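5 de fevereiro de 2025

Entrei às seis, ainda de noite. A Pleltora mudou a minha bancada para o fundo do armazém, ao lado da célula nova, e agora passo metade do turno a separar devoluções à mão e a outra metade a olhar para o braço. Antes éramos 4 nesta linha. Dois foram para a expedição, em Lustlow, e o terceiro aceitou o horário da tarde.

O chefe de turno leu os números de ontem: 2729 peças na linha toda, das quais 143 voltaram para mim porque o sistema não soube pegar nelas. São quase sempre as mesmas coisas: plástico amarrotado, formas moles, tudo o que está encostado aos cantos.
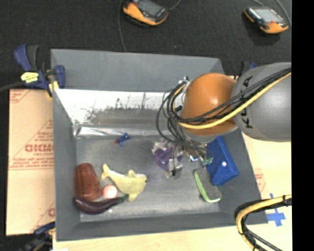
A caixa cinzenta do braço, com o golfinho amarelo e a beringela.

Ao almoço falou-se de dinheiro. O prémio por peça acabou em janeiro e em troca deram 300 por mês, fixos. Para mim fica quase igual. Para quem era rápido é uma perda, e os rápidos não disseram grande coisa à mesa.

O corpo agradece, isso tenho de escrever. Já não chego a casa com o ombro preso. Mas o dia custa mais a passar, e fala-se menos. Com a linha antiga conversávamos por cima das caixas.

Amanhã há formação sobre as paragens de emergência, duas horas, na sala de cima. Levar o caderno e as botas novas. Pedir também a folga de sexta, antes que fechem a escala.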